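# Chapter 8: Work and Pay Inside Prison

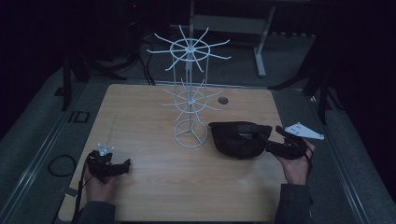

*Last changed: September 2021 (L. Fedoruk)*

In most prison systems a sentenced person is expected to work. The work may be cleaning, cooking, laundry, or simple assembly for an outside firm. Few people dispute that some activity is better than a day spent in the cell. The dispute begins when we ask what the work is worth, who should receive the money, and if a prisoner may say no.

This chapter looks at these questions through the case of Steselberg, a closed prison for men with long sentences. In January the workshop there had 103 places, and 60 of them were paid by a private company, Gamance. The other places belonged to the prison itself and were paid at a lower rate, although the hours were the same. A prisoner named in the court papers only as Maes complained about this difference. He lost before the local judge and won on appeal, but only in part.

The reader should keep two ideas apart from the start. The first is *prison labor as punishment*, which is the older idea, and which many laws still permit in their wording. The second is *prison labor as preparation for release*. Under the second idea the work must teach something, and the pay must let a person save a little -- otherwise it prepares him for nothing. In practice one prison often uses both ideas at the same time, and its rules are then difficult to read.

We will also compare Steselberg with Busura, where wages are kept in a locked account until release. Section 8.2 explains how deductions for victims, for family and for the cost of food are made. Section 8.3 deals with refusal to work and with the penalties for it, including the loss of visits. Safety at work is left for Chapter 12, where it is treated together with medical care.

Before you continue, please read again the part on legal status in Chapter 1. The word "employee" is used there in a strict sense, and we keep to this sense here.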